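4. Planning a route with the Gatlow trip recorder

This section covers loading a route, setting waypoints and leaving the route on purpose. Read section 3 first if the unit has not been paired with a phone.

4.1 Before you start

The recorder stores up to 30 routes and 154 waypoints. Routes saved on the phone do not count toward either limit until they are sent to the unit.

Charge the unit fully before a trip that crosses a border. Map regions can be loaded only while the battery is above the second bar.

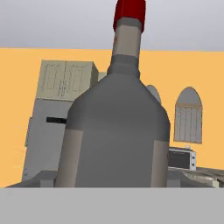 4.2 Loading a route

1. Press and hold the side key until the home screen shows.
2. Select Routes, then New.
3. Enter a start point. The unit offers its current position first.
4. Enter an end point, or select Open End to travel without one.
5. Select Save. The unit beeps twice when the route is stored.

Note: A route with an open end has no arrival time. The screen shows distance covered and the bearing back to the start.

Caution: Do not remove the battery while the Saving bar is on the screen. The route list may be lost.

4.3 Adding waypoints

1. Open the route and select Edit.
2. Move the cursor to the place you want and press the center key.
3. Type a name of up to 11 characters. Longer names are cut on the small screen — Saltonham fits, Saltonham Ferry does not.
4. Choose Stop or Pass. A Stop waypoint pauses the trip log. A Pass waypoint does not.
5. Repeat for each waypoint, then select Done.

Waypoints are visited in the order they were added. To change the order, hold the center key on a waypoint and move it with the arrow keys.

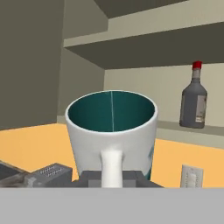

Can I leave the route without losing the trip log?

The log keeps running when you leave the route. After 2 miles the unit asks whether to rejoin, make a new route or continue with no route. If you do not respond, it continues with no route and marks the turnoff point in the log.

4.4 Turning off detour alerts

1. Select Settings, then Alerts.
2. Set Detour to Off.
3. Press the back key to return to the map.

Note: The setting applies to all routes. Units running the Clollell map pack also have a per-route setting under Edit, and it overrides the one in Settings.

4.5 Sharing a trip log

1. Connect the unit to the phone.
2. Select Logs and choose a trip.
3. Select Send, then pick a contact or a file folder.

Caution: A shared log includes all Stop waypoints with times. Delete any overnight stops you do not want others to see before you select Send.

Section 4 revised in April. Text: Felista Mohamedi. Route testing: Musyoka Chege.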